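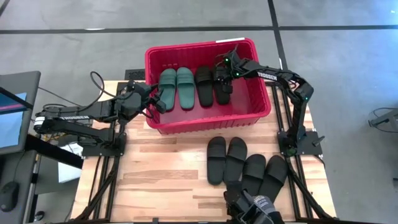

How do you get the smell out of rubber or foam slides? Soak them in warm water with baking soda, scrub the footbed, and let them dry all the way in the shade.

## What you need

- A bucket or dishpan
- Baking soda
- Dish soap
- An old toothbrush
- A towel

## Washing

1. Knock off loose dirt and rinse both sides under the tap.
2. Fill the bucket with warm water. Hot water can shrink foam, so test it with your hand first.
3. Stir in 2 tablespoons of baking soda and a squirt of dish soap.
4. Push the slides under and leave them for 45 minutes. Foam floats — a plate on top will hold them down.
5. Scrub the footbed and the underside of the strap with the toothbrush. Most of the smell is in the texture where your heel and toes rest.
6. Rinse until the water runs clear.

## Drying

Pat them with the towel and stand them on their sides somewhere with moving air. Keep them off radiators and out of direct sun. A pair I left on the porch rail in Zirside one July afternoon curled at the toes and never went flat again.

Slides with a fabric lining take longer. Leave those overnight and press the lining with a dry paper towel in the morning. If the towel picks up any damp, give them a few more hours.

## If the smell comes back

Mix equal parts white vinegar and water, wipe it over the footbed, wait 20 minutes, and rinse. Don't use it on leather or suede.

Fraser Haldane wrote in from Imrie to ask about the washing machine. I only do it with plain foam pairs, in a mesh bag, on cold, with no spin. Anything with glued layers gets washed by hand.

During pool season I wash mine every two weeks. In winter they get a rinse when I remember.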